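**Getting light streaks out of a brushed steel lid?**

**Nutside**
I've got a round steel lid that's gone dull with faint streaks, and I'd love to see it gleam again! Vinegar or baking soda?

**Babita Negi**
Vinegar first! Wipe it on with a soft cloth, leave it 10 minutes, rinse and dry right away. And always go with the grain. On a lid with ring marks that means round and round, and oh, the shine you can get!

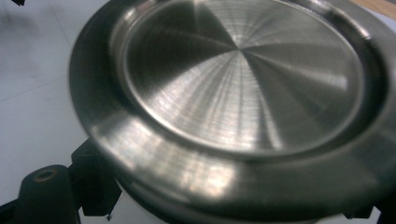
**Calado**
I'd go with baking soda paste myself, 2 spoons to one of water. No steel wool please!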